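How Does a Gossip Story Get Made?

You've seen them at the checkout line and on your aunt's phone. A singer and her drummer "aren't speaking." Two movie stars are "secretly feuding." A famous dad has "stormed out" of a party! Celebrity news is everywhere, and it can be really fun to read. But where does it come from? Who decides that a singer is furious? And how would anybody know what was said in somebody else's kitchen?

Let's follow one story from the very beginning. Put on your detective hat (a real one if you have it).

It starts with something small

Meet our pop star, Ozan Akgül. He sings in a band called Flolico with his best friend from school, Kiprono Chege, who plays keyboards. One evening in January they play a concert in the town of Maroswood. There are 778 people in the crowd and they are LOUD.

At the end, Ozan waves and walks off to the left. Kiprono waves and walks off to the right.

Why? Well, Kiprono's coat was on the right. That's all! But somebody in the third row was filming, and the video goes online with five words on it: "Why won't they walk together?"

Look at those words again. They don't say the friends had a fight. They ask a question, and your brain rushes in to answer it. Brains love doing that. Give them two dots and they'll draw a line between them every time.

Then come the "sources"

The next morning, a website called Brollby puts up a story. The headline says FLOLICO STARS IN BACKSTAGE BUST-UP, and lower down there's a sentence like this:

"A source close to the band said things have been tense for weeks."

A source is a person who gives information to a reporter. Sources are super important! Lots of true and serious news stories would never get told without them. Sometimes a source has to stay secret, maybe to keep from losing a job, and a good reporter will work hard to check what that person said by asking other people too.

But "a source close to the band" could be almost anybody. It could be the manager. It could be a cousin. It could be a man who once delivered a sandwich to the dressing room. When a story has only one source, and you don't know who it is or how they know, you can slow down a little before you believe it.

Watch out for sneaky verbs

Verbs are doing words, and gossip writers use really big ones. Say Ozan was asked about the concert and answered, "Kiprono was a bit fast on the second song." Now see how many ways you can tell people about it:

Ozan said Kiprono played a bit fast.
Ozan complained about Kiprono's playing.
Ozan slammed Kiprono.
Ozan blasted Kiprono in a brutal attack!

Ozan's words didn't change one bit, and he might have been laughing when he said them. "Slammed" and "blasted" are short and exciting, so they fit nicely in a headline and make people want to click. Next time you see one, scroll down and find the real quote, the part inside the quotation marks. Is it as angry as the verb? You'll be amazed how often it's pretty mild.

Sometimes a famous person really does say something mean, of course. Then the quote will show you that, too.

Why do websites do it?

Mostly, they need readers. Websites show ads, and more visits usually mean more money from the ads. On its first day the Brollby story got 1124 comments! A story called "Two Friends Play Concert, Go Home" would not have done so well, even though it's the one that happened.

Readers are part of this, too. We're curious about other people, and there's nothing wrong with that. Humans have been chatting about each other for as long as there have been humans, and it helps us work out who's friends with whom, and what's fair. Famous people feel a bit like folks we know, even though they've never met us.
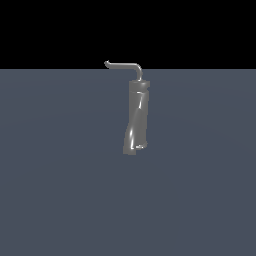
Now the story gets copied. Another site, Omerović, writes that "reports say" Flolico may split up. Which reports? Just the one! Omerović read Brollby, and a third site will read Omerović, and by dinnertime it looks as if everybody is saying the same thing. If you trace all those stories back, like following a stream up a hill, you often land at a single puddle.

That night Kiprono posts a message: "We're fine. I went to get my coat." Hooray! But far fewer people see it, because a coat isn't very thrilling.

Try it yourself

Set a timer for 90 seconds and read a celebrity story with a grown-up. See if you can find:

The real quote. Who said it, and when?
The source. Does it have a name?
The biggest verb. Swap it for "said" and read the sentence out loud.
A "may," a "could" or a question mark. What would the story be without it?

Then try writing your own silly headline about something ordinary at home. "DAD SLAMS CEREAL IN BREAKFAST SHOCKER" is a good one to start with. All he has to do is say it's gone soggy!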